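Streaks on glossy marble-look floor tiles, can I just use a squeegee?
Asked in Home > Cleaning > Floors
Posted by drollgate52, March 2020

We had the bathroom retiled last July in large grey marble-effect tiles, grey with white veins, polished finish. They look good when clean but every time I mop them I get dull streaks, and the ceiling lights show up every one. I have tried less water, more water, a new mop head and a floor cleaner from Larkero which smells nice and leaves a film.

My sister-in-law says to stop mopping and use an ordinary window squeegee on the floor after washing it. It sounds like a lot of crawling about. The room is a fair size, with a freestanding bath and a vanity on legs, so there are plenty of edges. Does it work, and is there any risk of scratching the tiles with the metal part? They are porcelain, not real stone. The house is 1912 and the floor isn't dead level, if that matters.

kusthorpe_tiler

Yes, it works. The streaks are dirty water and cleaner drying on the surface. Polished porcelain doesn't soak much up, so whatever you leave on it dries there and you see it.

First find out if you have old residue to get rid of. Wash one tile with plain warm water and a drop of washing-up liquid, rinse it twice, dry it with a towel and compare it with the tile next to it. If it looks better, do the whole floor that way once. After that you need very little cleaner, a capful in a bucket at most. If the tiler left grout haze behind, that is a different job and you want a proper haze remover. Check with whoever supplied the tiles first.

Get everything movable out of the way before you start. Stools, boxes, laundry, anything with a cable. Cardboard left standing on a damp floor goes soft at the bottom and can mark the grout.
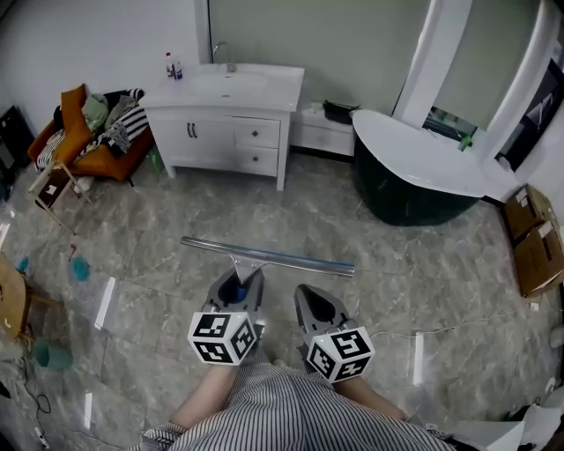 Work backwards towards the door in strips, and overlap each strip by a few centimetres. Keep the blade at a low angle and wipe the rubber with a cloth at the end of every pull. Most people skip the wiping and then say squeegees leave lines. Collect the water with a microfibre cloth at the end of the strip. Under the vanity and round the bath you won't get the blade in properly, so do those bits by hand.

On scratching: the rubber won't hurt porcelain. The metal channel that holds it could if the rubber is worn down or has slipped along, and grit under the blade is worse. Sweep or vacuum first. If the rubber has nicks in it, change it.

As for the floor not being level, pull towards the low side and it will be easier.

jardine_hill

Mop it, then go over it with a dry towel under your foot. Takes 2 minutes. I've got the same sort of tiles and never bothered with a squeegee.

362steps

Agree with the first reply but I would buy a floor squeegee on a long handle if your knees are anything like mine. A window one is fine for a small bathroom, or for the last bit by the skirting. The long ones come with a foam blade or a rubber blade. Get the rubber, the foam one left a wet trail on mine.

Also, are you in a hard water area? We are, and I had marks whatever I did until I started drying the floor fully. White vinegar gets suggested a lot. I wouldn't use it often because of the grout, and never on real marble.

drollgate52

Thanks all. Did the one tile test this morning and it came up much brighter than the others, so it must be the film from the cleaner. Will do the rest when I've cleared the room.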